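SPEAKER NOTES - "Who closes the ticket?" Handoffs between shifts, and why they leak
Slot: 30 min incl. questions. Aim to stop talking at 25ish.
Clicker is flaky, keep laptop within reach.

OPEN
No bio. Go straight to the story.
Grovard, night shift, first week of June. Cooler alarm at 2 a.m. Night lead calls it in, gets a ticket number, writes the number on a sticky note, puts note on the monitor. Day lead comes in, sees note, thinks it's an old one. Cooler sits warm till lunch.
Pause. Ask room: who has a sticky note on a monitor right now? Wait for hands.
Point: both people did their job. The gap was between them.

PART 1 - WHAT A HANDOFF IS
Keep this short, they know it.
One person stops being responsible, another starts. There's a moment where it moves. Most places can't tell you when that moment is.
Ask at the Tamayo warehouse: "when does your shift end?" Got the clock-out time. Asked "when does the next person own the open problems?" Got a long silence.
Three kinds, go fast:
- face to face (best, costs paid overlap)
- written (ok if somebody reads it)
- assumed (most common by far)
Say the word "assumed" slowly. 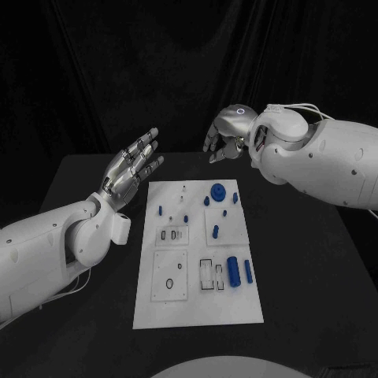 PART 2 - WHAT WE FOUND
Read 257 handoff notes from the Tamayo and Grovard sites. All of them by hand, took forever, don't complain about it on stage.
What was missing most: a name. "Needs follow up." By who? "Vendor was called." By who, and are they calling back, and on what number?
Second most: the time. "Earlier" shows up constantly. Earlier than what.
Things people did write, a lot of: weather, parking, who was out sick. Get a laugh here if possible, then move on. Don't make fun of them, some of these folks may be in the room.
Length did NOT help. Longest note in the pile was two full pages and left out the one open safety item. Read the first two lines out loud, skip the rest.

If running late cut the next bit:
Phone vs paper. Phone notes were shorter and got read sooner. Paper ones had better detail. Neither won. Someone always asks this so maybe leave for Q&A.

PART 3 - THE CARD
Show the Cerlow card. Hold up the real one too, it's in jacket pocket (CHECK POCKET).
Four lines only:
What's open
Who has it now
Next step and by what time
What I'd worry about
Last line is the one people like. It's the only place a tired person gets to say "the pump sounds funny" without filling out a form.
Incoming person reads it back out loud. Then signs. Signing is the moment it moves. Say that twice.
Takes 8 minutes for a normal shift. Managers will ask about overtime. Answer: yes, you pay for the 8 minutes. Dont dodge it.

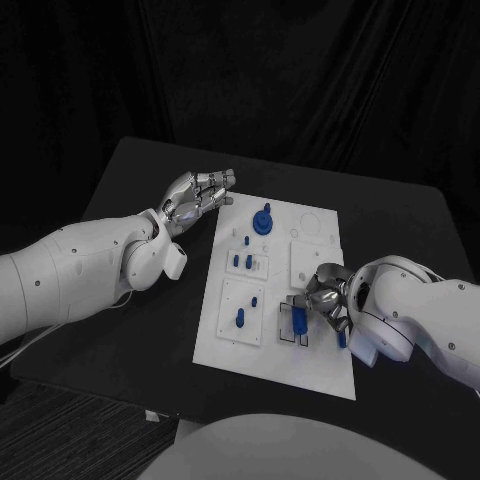 Two white robot arms over the work board, with a blue peg in the right hand.

PART 4 - WHAT WENT WRONG WITH THE CARD
Do not skip, this is the part people trust.
Dremano site tried it and hated it. Printed 266 cards, most ended up in a drawer. Why:
- supervisors were using the cards in reviews. So people wrote nice safe things. "All good." Useless.
- the line "what I'd worry about" got read back to someone by their boss. Once. After that it was blank on every card.
- day crew came in through a different door and never passed the card rack. Nobody had walked the route. (I hadn't either, own this.)
Fixed the door thing in a day: moved the rack. Fixed the review thing in months, and only partly. New rule, cards get shredded when the last item closes. Supervisors can read them on the floor, can't file them.
Blank ones went down to almost 30 in the last batch. Still too many. Say so.

PART 5 - TAKE HOME
Pick one handoff. Not all of them. The one that scares you.
Stand there and watch it. Don't bring a clipboard, people act differently.
Write down when it moves. If you can't tell, start there.
Then try the card, or steal the four lines and make your own, no permission needed.

QUESTIONS I'LL PROBABLY GET
"Does it work for remote teams?" - Yes but read back has to be voice. Typing "ok" isn't reading back.
"What about software for this?" - Fine, after paper works. Tamayo went straight to an app and had to back out of it.
"What if there's no overlap in shifts?" - Hardest one. Recorded message plus a call at start of shift. Not great. Ask if anyone in the room has somthing better and write it down.
"Can we get the slides?" - Yes, and the card as a printable. Link's on the last slide, leave it up while packing.

Water. Thank the AV people. Get the card back from whoever's passing it around.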